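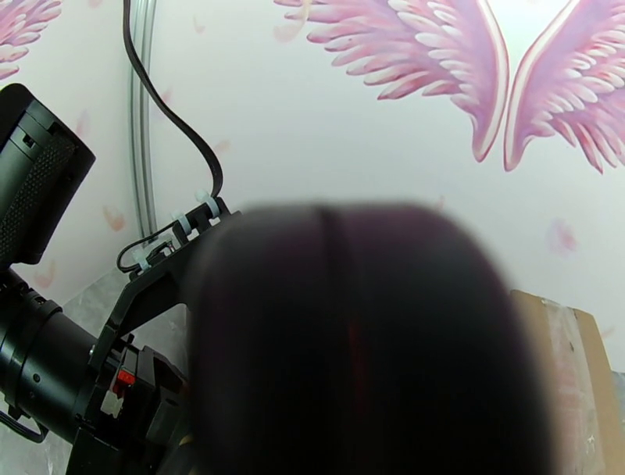

Rostach starts taking orders for Clomix, a wrist kit for people who already own a robot arm and would like it to be useful

November - Rostach, the small maker of robot accessories, today opened the order book for Clomix, a two-finger gripper and wrist camera kit that bolts to the end of a light tabletop arm. Clomix has spent most of this year in a closed trial, where it picked up a great many things and put most of them down again where it was told to. The company feels this is enough to be going on with.

The kit is meant for small shops, packing rooms, repair benches and teaching labs - the sort of places that bought an arm in a hopeful mood, ran the demo program for visitors, and then went back to doing the job by hand. Rostach sells no arms and has no plans to. It would like you to use the one you have.

"Most of our customers have a perfectly good arm with a perfectly bad hand on it," said Dirk Van Acker, who runs the Clomix project at Rostach. "We ask what it does all day and they look at the floor. So we made a hand."

What is in the kit

Clomix ships as one carton. Inside are the gripper with its drive, a pair of soft-faced fingertips, a spare pair of the same, a small color camera, an open-sided mounting bracket, a cable set, a bag of cable ties and a printed setup guide. The guide is 34 pages long. An earlier version ran to a good deal more and was described by one trial user as "thorough," in a tone that led to the current version.

The camera sits close behind the fingers and looks straight down them. Users who have only worked with overhead cameras tend to find this odd on the first morning, as the fingertips are large in the picture and well short of where the lens is sharpest. The view is set up that way on purpose. What matters to the software is the object coming up past the fingertips, and the gap between the two fingers gives it a center line to work from. Rostach tried moving the camera farther back. The fingers looked lovely and the grips got worse.

Cabling runs outside the arm. The company is aware that other makers hide theirs, and that hidden cables look very nice in brochures. They are also hard to reach when one of them fails at four in the afternoon. Clomix cables run down to the bracket with slack left in them and are tied off along it, so that any one can be swapped with a pair of side cutters and a few fresh ties. The guide spends two full pages on how much slack to leave. Please read them. The support desk has asked that this be mentioned in the press release, and now it has been.

Results from the trial

The longest part of the trial took place at Dramgate, a mail-order packing business that sends out party goods and gift wrap and was chosen mainly because its stock is so annoying to pick up. Much of it is light, shiny or inside a bag. Dramgate ran the kit on one arm at the end of its packing bench, where it moved goods from a tray to an open box while the staff did the taping and labels.

In its final logged run, Clomix attempted 2408 picks at Dramgate. Of those, 1644 went from tray to box on the first try with no help from anyone. Most of the rest were managed on a second attempt, and the remainder were handled in the traditional manner, by a person sighing and reaching over.

Rostach is publishing the first-try figure because it is the one people ask for in the second meeting. The company would point out that the tray at Dramgate was filled by whoever was passing, with whatever was next, and that no effort was made to choose items that flatter a gripper. Boxed goods did best. Loose ribbon did worst, and Rostach does not currently recommend the kit for loose ribbon, or for anyone whose living depends on it.

A second trial site, the De Smet repair workshop, used Clomix to hand small parts to a technician. De Smet kept no count of its picks, having other things to do, but did supply a list of complaints, which Rostach found more useful. Three changes came directly from that list. The release catch on the fingertips can now be worked with gloves on. The gripper no longer opens fully every time it starts up, a habit that had sent several small springs to a place where they remain. And the status sound can be turned off, a change De Smet asked for on the first day and again, in writing, on the second.

"I was fond of the sound," Van Acker said. "I was outvoted by people who had to sit beside it."

Setup

Rostach says that a person who is comfortable with a hex key and has read the guide can fit the kit in an afternoon. A person who has not read the guide can also fit it in an afternoon, and then again the following afternoon. No special room is required. The camera calibration uses a printed card that comes in the carton, and it copes with patterned walls and ordinary clutter, provided they hold still. Windows with strong sun behind the work area are a different matter, and the guide suggests a blind.

Once fitted, the arm is taught by guiding it through a task by hand while the camera records. Ten or so passes will do for a simple move between two fixed spots. Anything involving choice, such as sorting, takes a good deal longer, and Rostach's advice is to begin with something dull. Users who started with something dull were on the whole still using the kit at the end of the trial. One user started with folding a fitted sheet, and the company has wished him well.

Clomix is not a safety device and does not turn an arm into one. Buyers remain responsible for the speed limits, stop button and guarding their arm and workplace call for. The gripper lets go slowly when power is lost, which is kinder to the item being held, and there is a screw on the bracket side to set how slowly.

What it will not do

In the interest of saving everyone a phone call, Rostach has listed the limits of the kit on the front of its data sheet. It will not lift heavy things. It will not work in the rain, in a freezer or under water. It cannot feel temperature, so it will pick up a hot object with the same calm it brings to everything else. It does not learn by itself overnight, whatever was said at the trade fair, and the person who said it has been spoken to.

Price and availability

Clomix can be ordered from Rostach now, as the full kit or as the gripper alone for buyers who already have a camera they like. Pricing is given on request, by an actual price list that is sent the same day, without a call from a sales manager first. Orders are filled in the sequence they arrive. Each kit is covered for 2 years, apart from the fingertips, which wear out and are priced on the assumption that they will. Schools and training centers can ask for the teaching version, which is the same kit with more spare fingertips.

Trial users keep their units. Dramgate has already asked for another. De Smet has asked for another on condition that it arrive with the sound off.

About Rostach

Rostach designs and builds grippers, brackets and cable parts for small robot arms. The company began with a single bracket, made for an arm whose own bracket had snapped, and still sells it. Review units of Clomix are available to the trade press on loan. Please send them back with the cables.

Press contact: Dirk Van Acker, Clomix project, Rostach. Mornings are best.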